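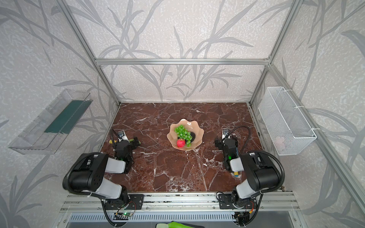
Vondau cell, both arms on the front rail, bowl between them.

Thursday, May 31, 2018

Long evening on Vondau. Main jobs were the cable on the left arm, the wrist camera brackets, and getting the grippers to hold something soft without squashing it. First two are mostly done. Third is partly done. Notes below are in the order I did things, so the gripper part is split up.

State at start

Left arm would fault on the elbow when it swung out past the edge of the top. I had blamed the Eveck controller for this last time and wrote as much in the book. I take that back. The fault followed the cable. With the arm folded up it was fine for as long as I cared to wait, and with the arm stretched out I could bring the fault on by pulling lightly on the loop near the base. Swapped the two bus cables between arms and the fault moved to the right arm. So it is the cable, or the crimp at one end of it.

Cut the connector off and looked at the crimp. One conductor was held by the insulation and a couple of strands. Recrimped both ends with the good tool (the one with the red tape on the handle, please put it back in the drawer and not on the windowsill). Ran the arm through its slow sweep for 22 minutes with no fault. I would like a full evening of that before I call it fixed.

The loop at the left elbow is still longer than I want. It goes down past the mounting plate and off the front of the table, so a sleeve can catch it. I tried tying it up to the rail and it pulled tight when the elbow opened fully, so I cut the tie again. It needs a clip halfway along that lets the cable slide. Wirico has a hinged one in the catalog that looks right. Added to the order.

Rail and base plates

Checked all the bolts holding the base plates to the silver rail. Left plate was tight. Right plate had one bolt I could turn with my fingers. Both plates had been set by eye when we first put the arms on, and I decided to leave them where they are and measure the offset in software, because moving a plate means doing the whole calibration again on both sides.

Right arm base offset is now set to 211 in the config. The old value is commented out on the line above it. Don't go back to the old one even if the arm looks slightly turned at home position. It is slightly turned at home position.

The little board under the rail on the left came up with its green light as normal. I still want a proper cover over it. Anything dropped off the front of the table goes past it, and one of these days it will be a screw.

Wrist cameras

The problem with both of these has been droop. The camera shakes loose a bit each time the wrist flips, and by the end of a session it is looking at its own fingers more than the table. On the left I put a thin washer under the bracket and a drop of threadlocker on both screws. On the right, reseated the housing and straightened the gooseneck cable so that it arcs out to the side and isn't pushing back on the camera.

Aim I settled on: both finger tips in the bottom part of the view, and as much of the top and the back corner as will fit above them. That way there is a fixed edge to check against. The corner post and the base of the wall don't move, so if they have moved in the view, the camera has slipped. I put the roll of tape and the toy trowel on the top as loose markers too, and nudged them between tries to see how well the view held up with things close to the fingers and things farther back.

Exposure took a while. The top is dark and polished and the right-hand wall is close to white, so auto exposure hunts every time the wrist tilts. Locked it at a value where the wall runs a little hot and the veins in the top are still clear. The bowl throws highlights off its inner surface whatever I do. They matter less than I thought they would, as long as the exposure stays put. 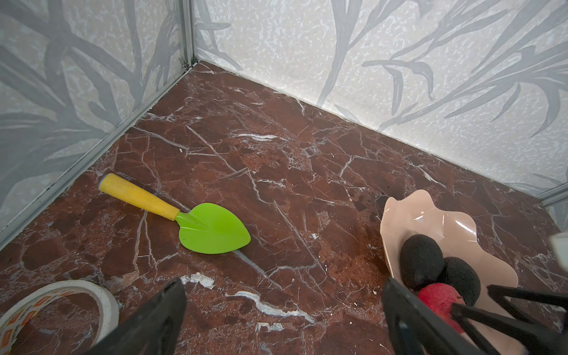
A note left under this on the shop copy said locking exposure is fine for evenings, but that the afternoon sun comes in low on the bench side from now until September, and a value picked under the ceiling lights will wash out completely by four o'clock. It also said to keep two saved settings and name them by time of day. Fair point. I have saved tonight's as "evening" and will do the other one at the weekend if it is bright.

The same note asked whether we could lose the leaf wallpaper and go to plain gray panels. I would rather keep it. Plain panels gave the camera alignment script nothing to hold on to, and that was the reason for papering them. The script is happy with the leaves. What does need attention is the paper itself at the bottom, where it meets the top, since any lifting there will get caught by a wrist sooner or later. Small job with a glue stick.

Grippers, first go

Both grippers had been on the same limits. That was lazy of me. They close slightly differently and have done since the build. I set them one at a time with the feeler gauge between the tips:

Left: closed position left as it was.
Right: closed position now 1,896 on the encoder. It was overshooting and pressing tip against tip, which explains the warm motor last week.

Current limit on both was at full. Brought it down to 80 percent and tried the right gripper on the small things first. The trowel handle is a good test piece for this, smooth and rounded and thicker at the outer end, so it will squirt out if the fingers come down off center. It held well enough when the fingers closed on the narrow part near the blade. On the wide end it rolled out most tries. I don't think that is a force problem. The fingers are straight and hard and there is very little contact.

Tried a wrap of masking tape around the tips. Better grip, but the tape crept toward the end of the finger after a few closes and started sticking to things. Took it off again. A strip of thin rubber glued on the inside face would be the proper way.

Qin

Spent a while on Qin in the middle of all this because the arms were lagging behind the pose list. Qin was still writing both camera streams to the old drive. Pointed it at the new drive and the lag went away. The path is set in the startup file now, so nobody has to type it in. If Qin complains at startup that the folder is missing, the drive is unplugged. Plug it in and start again. Do not let it make the folder by itself, or it will fill the system disk like it did before.

Also changed the stop key. It was the space bar, and I hit the space bar with my elbow twice in one evening. It is now the big key on the little keypad. The red stop on the power side is unchanged and is still the one to use when something is going wrong.

Grippers, second go, on the grapes

A bunch of grapes is the hardest thing in the bowl for these fingers. The avocados are at least one solid lump each. The bunch changes shape as the fingers come in, so whatever width you started with is wrong by the time there is any load on it. Took it slowly with the right arm, stepping the close by hand from the keypad and keeping my other hand beside the bunch in case it slid.

What I learned, for the next person at the keypad: come in with the fingers wide and low, then close. Closing on the way down pushes the top berries outward and you end up with the tips on either side of very little. And stop stepping when the berries start to shift against each other. One more step after that does nothing for the hold. 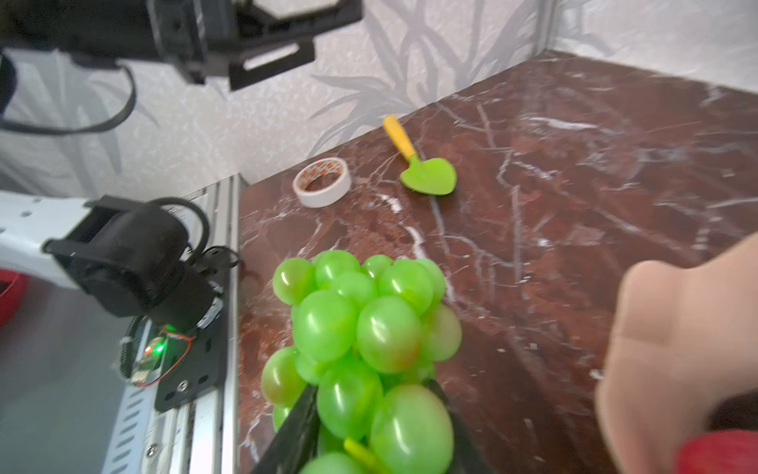 Things I got wrong

Had the wrist turned the wrong way for the first few tries, so the right arm was reaching across itself and the gooseneck was bent hard over. Nothing broke. Watch for that, the planner does not know the gooseneck exists. I should add it to the collision model as a fat cylinder.

Left the left arm powered and holding position the whole time while I worked with the right one. The elbow motor was hot to the touch by the end. For work on one arm, send the other one to its folded pose and drop it to low power. The command is already there, I just forgot to use it.

Forgot to log the force values on the early tries. The ones I do have are from the second half of the evening and they are in the usual folder, with the gripper side in the file name. They are noisy. I would not draw a curve through them yet.

Kept the hand near the bunch longer than needed, and that makes the recordings less useful, as my fingers are in part of the wrist view. For a clean run the bunch should be held low enough over the top that a drop doesn't matter, with hands out of the cell altogether. A folded towel underneath would do.

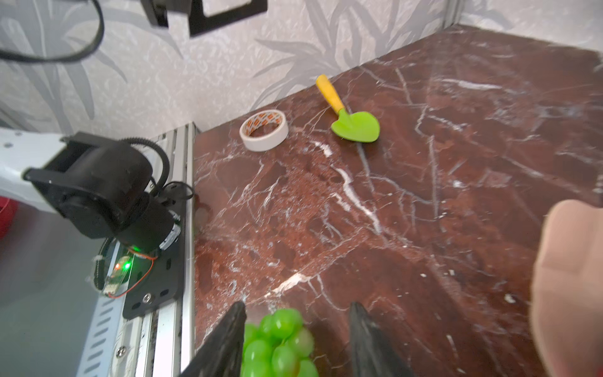
With the limit at 80 the fingers keep closing a touch after the command ends, more so on soft things than hard ones. I think the controller is treating the limit as a target when it doesn't reach the position it was sent. Eveck's manual has a separate hold value for this, which we have never set. Next session I will set the hold lower than the close and see if the creep stops. If it does, the same change goes on the left gripper and the config gets a new version number.

To do

Run the left arm slow sweep for a full evening on the recrimped cable.
Wirico order: sliding cable clips, thin rubber strip, spare crimp pins.
Threadlock the right base plate bolt. I tightened it but the bottle was empty by then.
Make a cover for the board under the rail.
Glue down the wallpaper along the bottom.
Save the afternoon exposure setting.
Put the gooseneck in the collision model.
Swap the cable ties on the mesh basket for two proper brackets. They are holding, but the basket hangs from the front right post and gets leaned on.
Set the hold value on the right gripper and repeat the grapes.

Power off at the wall, both arms folded, Qin closed and the drive left plugged in.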